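Sorting a mixed box of small stuff before a move - by type or by owner?

nkoskela
We move in August and I have 13 boxes packed so far. The furniture is easy. What I can't get through is the small stuff: tape rolls, kids' toys, jewelry, things out of the kitchen drawer. Every time I clear a shelf I end up with another pile that doesn't belong to any room. Do you sort it now or pack it mixed and sort at the other end?

Helmi V
Sort now. Mixed boxes never get opened. We still have one from two moves ago that says MISC 9 on the side and it lives behind the water heater.

chunhung_au
I disagree. You don't have shelves at the new place yet, so whatever system you make now will be wrong. Put it all in one open bin, keep it with you in the car, and deal with it the first evening.

Helmi V
One bin is fine if it stays one bin. It won't with kids.

nkoskela
Two kids, 4 and 7. The older one wants her beads kept away from everybody else's things.

Marjatta S.
Then go by owner. Each kid gets a shoebox with their name on it and packs it. When it's full, it's full. Tape and scissors go in a separate bag that doesn't get packed at all, you will want it until the last hour. I lost our only tape at 9 at night and had to borrow from the neighbors.

Check the toys for batteries too - anything with a switch will turn itself on in the truck.

santeri_t
Agree on the batteries. Don't agree on shoeboxes, they crush. I used the plastic ones with snap lids from Kimow, $2 each, and they stack.

Marjatta S.
Shoeboxes are free and it's one trip. Ours were fine.

chunhung_au
Also depends how far you're going. Across town I wouldn't bother with lids.

nkoskela
123 miles, so not across town. I cleared one shelf tonight and started a bin to see how it goes.

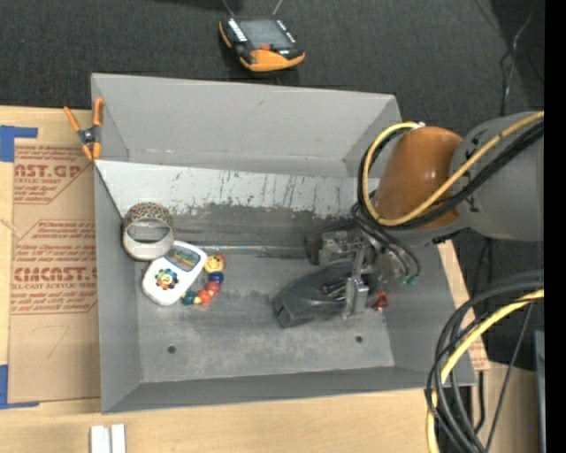
First bin, with the animal print tape, a white toy and the smiley beads

Helmi V
The tape is already in with the toys. Take it out now or you'll be looking for it later.

santeri_t
Beads on a string will catch on everything. Sandwich bag, squeeze the air out, name on the bag.

chunhung_au
Looks fine to me. There's plenty of room left in there, keep going until it's full.

nkoskela
Tape is out and hanging on the door handle. I'll do a box per kid with lids and keep the gray bin for whatever is left. Still not sure what to do with the kitchen drawer.

Marjatta S.
Pull the drawer, wrap the whole thing in a towel, and put it in the car. If it comes out of the frame, that is - some of them don't.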